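4. Fitting the pull on your Mindell box

I've put more of these pulls on than I can remember, and the only one I ever ruined was the one I did in a hurry, so clear yourself a decent bit of table first. White is great if you've got it (screws show up beautifully on it!). Set aside 15 minutes, or 40 if it's an old box and you're cleaning it up too.

1. Take the drawer all the way out and lay it on a folded towel, front side up.
2. Wipe the front with a barely damp cloth and let it dry. I skip polish at this stage – it gets on your fingers and then on everything else.
3. Hold the pull in place and look at it from straight on. Happy with it? Start both screws from the inside by hand, just a couple of turns each.
4. Tighten them a little at a time, going back and forth between the two.
5. Slide the drawer home and set the box down facing you.
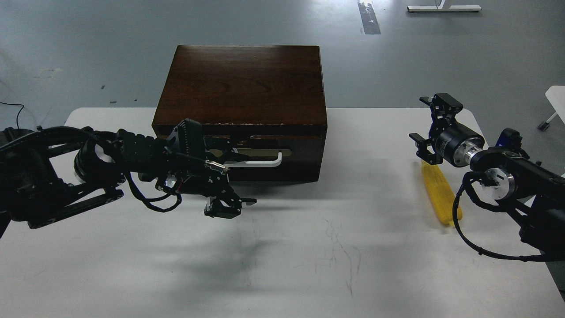 Fig. 6. Silver bar pull on the front of a dark brown box.

Note: small chips and scuffs along the upper edge of the front are pretty normal on a box that's had some life. I leave mine alone, but Vimala Achari goes over hers with a brown wax stick and they look lovely.

CAUTION: Don't use a power driver, even on the low setting. The wood splits before you feel anything.

6. Open and close the drawer a few times. If it rubs, run a candle stub along the bottom edges of the drawer and try again.
7. Give the screws one last check after a week or so of use. If a pull still wiggles, see section 5, Loose screws and stripped holes.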